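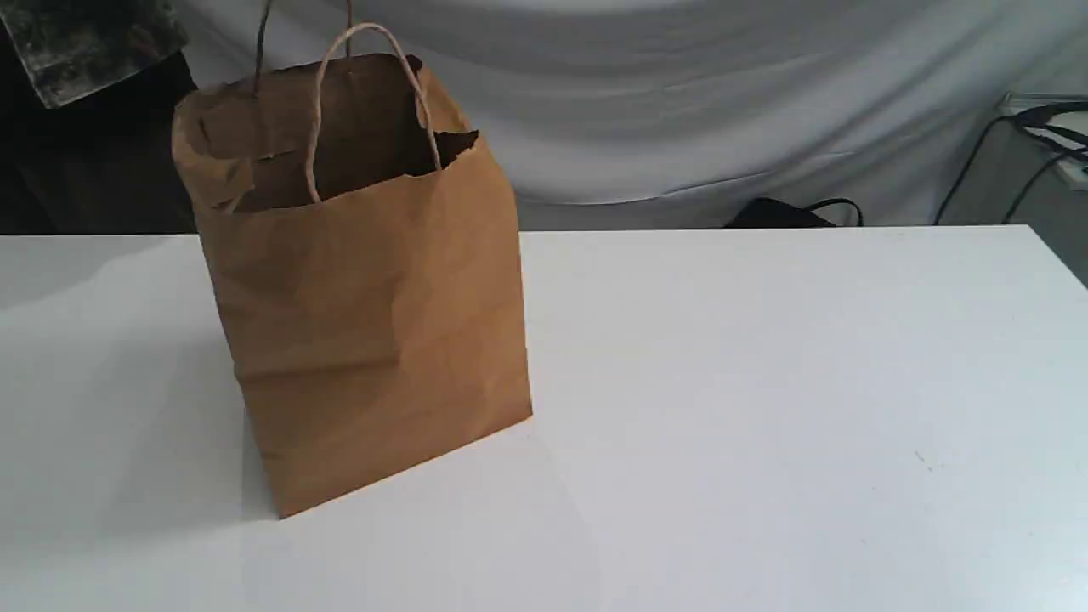

Bring your own bag: how the Lurnel food share will run this winter

The food share moves to its winter hours from November. We open at 4.30pm and close at 7pm, at the Lurnel hall as before, but you should now come in by the side door on Staseck Lane. The front door will be kept shut to save on heating. If you use a wheelchair or have a pushchair, ring the bell at the front and someone will let you in that way.

Last winter we had 65 households on the list by the end of the season. This year we are starting with 80, so a few things have had to change. Please read the whole of this item even if you have been coming for years.

Collection times

Everyone on the list has been given a half-hour slot. It is printed on the slip that came with your last parcel. If you have lost the slip, ask at the desk and we will look it up. You can swap with a neighbour as long as you both tell us before the day.

If you miss your slot you can still come at 6.30pm, when we hand out whatever is left. There is usually plenty of bread and root veg at that point but the eggs and milk tend to have gone. We can't hold a parcel over to the next session. We tried it in spring and the fridge was full of things that had no name on them.

What will be in the parcels

Karaca Wholesale is giving us dry goods again: rice, red lentils, tinned tomatoes, chickpeas and oats. Dolell Bakery sends over unsold loaves and rolls at closing time, so what you get depends on what they had left. Fresh veg comes from the allotments until the frosts and after that from the market. Expect a lot of leeks, swede and cabbage until about February.

We do not have a regular source of meat or fish this year. There will be some frozen mince before Christmas, one pack per household. Tell us beforehand if you would like the vegetarian parcel, which has extra beans and a block of cheese.

Nappies and washing powder are on a separate table. Take what you need for a fortnight.

Bags

Until now we have packed everything into new paper bags, and we went through 400 of them between October and March. They cost more than they used to and we would like to spend that money on food. From the first winter session, please bring two strong bags of your own. Any kind will do.

We will keep a small stock of paper bags for people who forget or who are coming for the first time. If you are given one, please fold it and bring it back when you can. Creases don't matter. We only turn bags away if the bottom has gone soft or there is food spilt inside.

A few points on packing, as we get asked at the desk:

Tins and jars go at the bottom, laid flat. Four large tins is enough for one paper bag.

Frozen things should go in a plastic bag first. A paper bag that gets damp at the base will not last the walk to the bus stop.

Carry a full paper bag with a hand underneath. The handles are fine for bread and salad but not for potatoes.

Eggs go on top, or in your coat pocket if you have only taken a couple.
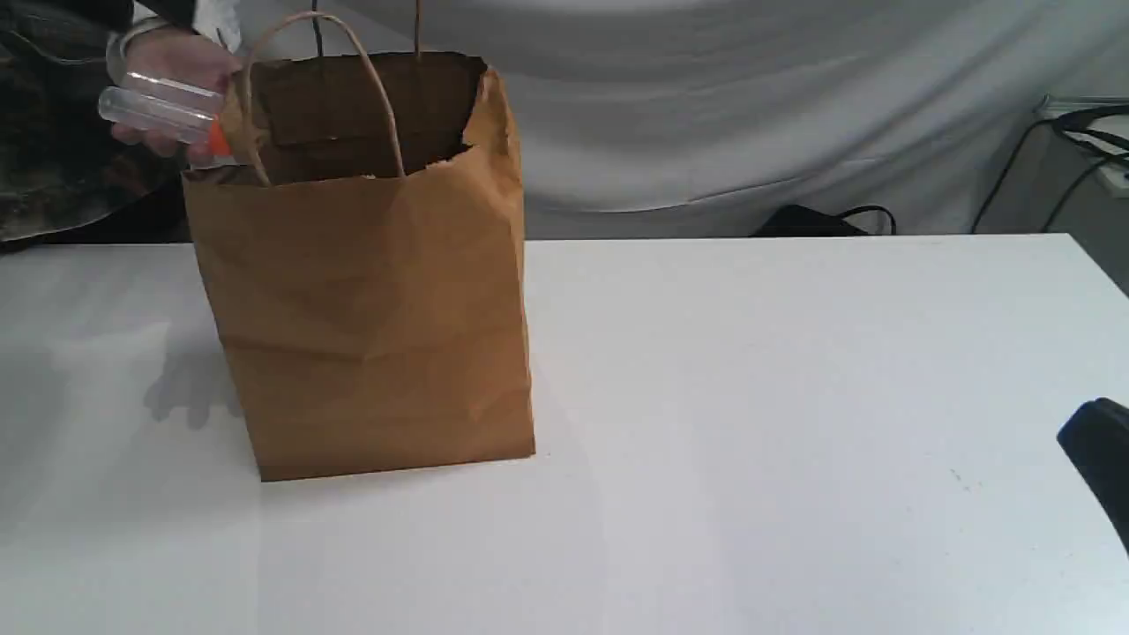
Giving food to the share

The donation crate is in the hall porch and is emptied every morning. We can take anything in date and unopened. At the moment we have more pasta than we can store, so please hold off on that. We are short of cooking oil, tinned fruit, long-life milk, tea, squash and cat food.

Home-made jam and chutney are welcome if the jar has a label with the month it was made and what is in it. We can't take home-cooked meals or anything that has been opened and resealed.

If you have a glut from the garden, bring it on the day of a session, any time after 2pm. Apples are best left in a box in the porch. Please don't leave marrows without asking first.

Money is useful too. There is a tin on the desk, and the account details are on the notice board next to the kitchen hatch.

Soup and warm room

The small room at the back will be open during every session with the heater on. Soup is free and there is a kettle. Children can do homework at the long table, and there is a box of pencils and scrap paper in the cupboard under the window. Last year the room was busiest just after five, so come later if you want somewhere quiet.

We need more mugs. We counted 37 at the start of last winter and a good many have wandered off since. If you find one at home with a blue dot on the base, it is ours.

Lifts home

Two drivers can take people and parcels as far as the Staseck estate and the top of Mill Road. Put your name on the sheet when you arrive. The first run leaves at 5.15pm and the last at 7pm. If it is icy the drivers may not go out, and we will put a note on the side door by 3pm.

Filed under: Food and Community > Winter Notices

Search this newsletter Type a word and press enter

Comments (4)

leekandpotato
Is the side door the green one or the one by the bins? Went to the wrong one last time and stood there ten minutes.

Hall desk
By the bins. There will be a light on over it.

MillRoadMum
Thank you for the later slots, I finish work at 5 and always missed the milk. Have found two blue dot mugs, will bring them back.

oldplot12
I have about a dozen marrows. Asking first, as requested.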